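Ticket 373: Tabletop cabinet, right door will not stay shut

Status: Open, monitoring
Product: Arent tabletop cabinet, two door
Bought through: Bullitz online store
Opened: 23 Jul 2018
Priority: Low (set by store, not by me)

Original report

The right door on my Arent cabinet swings open by itself. I close it, it looks closed, and a while later it has drifted open again. The left door stays where I put it. The cabinet has had this problem since I unpacked it in June. I put up with it for a while because I assumed I was slamming it or closing it too softly or some other thing I would be told was my fault.

I have read the help page. The help page says "minor settling is normal in natural materials." I don't know what that means for a door. A door that opens is either supposed to open or it isn't.

I would like to know whether this is a known fault, what I should try, and whether trying it affects my right to return the cabinet. Please answer the third part first.

Reply from Bullitz support

Thank you for contacting us. Adjusting the hinge screws with a hand screwdriver does not affect your return rights. Drilling, gluing, sanding or fitting new parts does. Please check the following and let us know the result:

Is the cabinet standing on a level surface?
Is the cabinet loaded on one side only?
Are the hinge screws tight?
Is there anything on the shelf that touches the back of the door when it closes?

My reply

The surface is a table. I put a level on it from front to back and from left to right and the bubble sat between the lines both ways. I moved the cabinet to a different table in case you were going to ask me to do that next. Same result.

Nothing is loaded in it. I took everything out before I wrote to you the first time, which I thought I had made clear, but I see now I didn't.

The screws felt tight. I tightened them anyway and one of them took a small turn, less than a quarter. The door behaved for the rest of that evening and was open again in the morning. I mention the evening because I suspect someone will want to call that a fix.

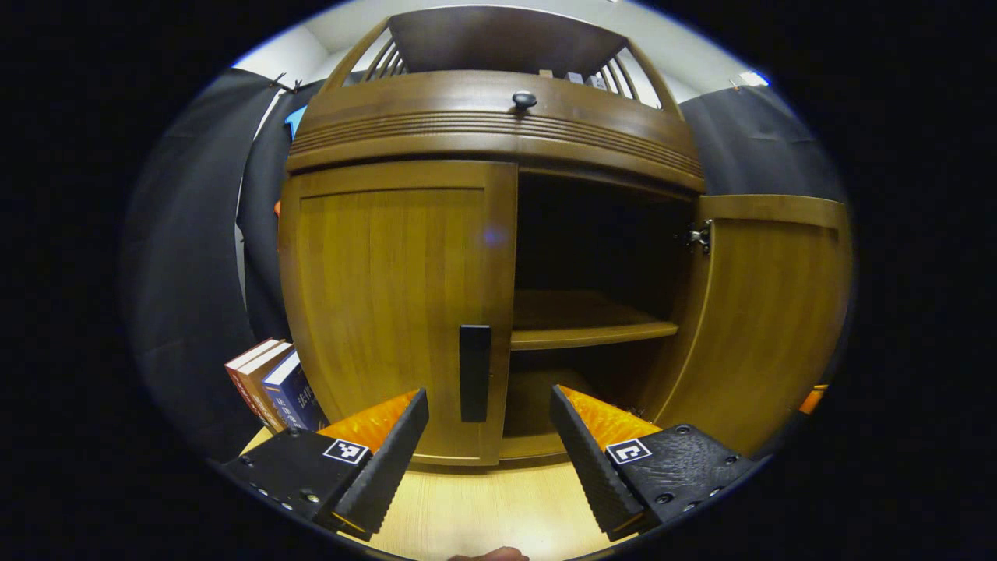 Attachment 1: cabinet on table, right door open

Reply from Bullitz support

Thank you for checking. Our product team suggests that humidity may be causing the door to swell. Please place the cabinet in a dry room for 7 days and report back.

My reply

I will do this, but I want to record that I don't believe it. If the wood were swelling I would expect the door to stick. It doesn't stick. It swings as freely as you could want, and that is my complaint. I would also expect the left door to do something, given that it lives in the same air.

I found a thread on the Sadedik forum where two other owners of tabletop cabinets describe the same thing. One of them was told humidity. The other was told the floor was uneven and was advised to fold up some cardboard. Neither of them came back to say if it had worked, so I give the thread very little weight. It does show that the advice gets handed out freely.

Result after 7 days in the dry room

No change. I kept a simple log because I have been through this kind of exchange before and it always ends with somebody asking me if I am sure.

Closed gently, nothing else touched: open by the next check, every time.
Closed firmly: stayed shut longer, then open.
Closed with a strip of masking tape over the join: stayed shut. I don't regard this as a result.
Back of the cabinet raised with a thin magazine: worse.
Front of the cabinet raised with the same magazine: stayed shut overnight, 3 nights in a row.

The last line is the only interesting one. Tip the cabinet back slightly and the door stays closed by its own weight. That tells me nothing is holding it closed in the normal position. It also tells me that the cardboard person on the forum may have had a point, which I don't enjoy admitting, but a cabinet that has to lean on a magazine has not been repaired.

Reply from Bullitz support

We are glad to hear the issue has been resolved. We will now close this ticket.

My reply

It has not been resolved. Please reopen it. I said the door stays shut when the cabinet is tilted. I am not going to keep it tilted.

Please also pass this to someone who knows how the door is meant to stay closed. Is there supposed to be a magnet? A catch? I have run my finger around the inside edge on both sides and can't feel one on the right. On the left there is a small hard disc set into the wood near the top. I didn't look for it until now, and your checklist didn't ask me to.

Reply from Bullitz support (second agent)

Ticket reopened. I apologize for the earlier closure. Both doors on this cabinet should have a magnetic catch. From what you describe, the right one may be missing or may be set too deep to work. We can send a replacement catch from our parts supplier, Nyamweya. It presses into the existing hole, with no drilling. If there is no hole, please tell us and do not make one.

Fitting this part at our request does not affect your return rights.

My reply

Thank you. This is the first answer that fits what the door does. There is a shallow hole. I shone a flashlight into it and couldn't see anything at the bottom, though it is narrow and I wouldn't swear to it.

I will wait for the part. I would still like someone to explain the dry room — about a week of my time went into that, and a missing magnet could have been ruled out in a minute. I suggest adding the question to your checklist, ahead of the one about level surfaces.

Update

Catch arrived, 2 in the bag. Fitted one. It went in with thumb pressure and sits flush. The door now closes with a click, same as the left, and was still closed the next morning with the cabinet flat on the table.

I am not marking this as solved yet. It also stayed shut for one evening after I tightened the screw. Leave the ticket open and I will write again when the spare has sat unused in the drawer for a month.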